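4.2 Thin film and bags

The Losus spec sheet lists plastic bags as a supported item. Treat that claim with care. Our Gundale test set did well on boxes and less well on film.

1. Open the fingers fully.
2. Lower them on either side of the bag's upper folds.
3. Squeeze slowly. Stop when the pads stop moving. 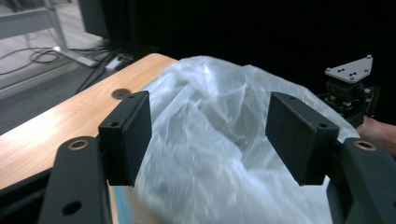 Figure 6. Black pads on either side of a crumpled bag.

4. Lift 2 inches and hold.

Note: "Auto grip" is meant to replace step 3. We would leave it off.

Caution: Keep your free hand clear of the pads.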